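Search the newsletter
Search
Go

Bench Notes: the arm gets a tray

Well, we've had a good month on the big orange and grey arm at Grongate! For anyone who's missed it, a few of us have been trying to turn a second-hand KUKA into something that can tidy up after us, and the project has been called Rusa ever since Masanobu Hosoda wrote it on the toolbox in marker pen.

The job this month was the cabling. I spent three evenings on it (my knees have not forgiven me) and Benito Montoya spent a fourth undoing half of what I'd done, quite rightly, as I'd left far too little slack at the wrist. We've now got a generous loop there, and the arm can turn right over without tugging on anything - very satisfying to watch.

After that we moved on to picking things up. I'd wanted to start with bolts and was outvoted, so it's soft, forgiving stuff for now, dropped in a metal bin with a clamp at the corner. Our best run so far is five good grabs out of nine, and I'm still pleased with that.
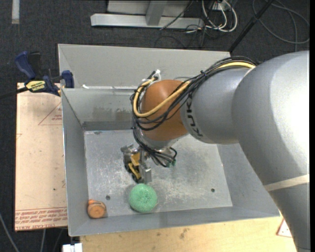 Fingers just above the green ball, with the yellow cable looping round the wrist.

Next up is the gripper software, which Masanobu is rewriting from scratch, and then a trip to the Piturport open day in May if we can borrow a van. If you've got one, please shout! We also need more cable ties - any length, any colour.

4 comments
9 shares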